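Arm knocks blocks over at the shared shop, is it the board?

giltgate_80
Our arm at the Lernberg shop clips pieces on every fourth run. A guy there swears a thicker board fixes it. I doubt it. Anyone tried?

Ezzat
Wood moves. Mine was off by September. Thicker won't help – shim it and re-zero.

roraditz21
Doubt it's the wood. Space the blocks out and slow the last bit of travel. I spent 552 on a "flat" plate and got the same misses.
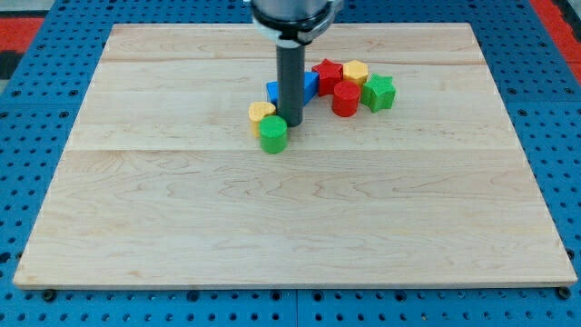 My board on the blue pegboard, rod down among the blocks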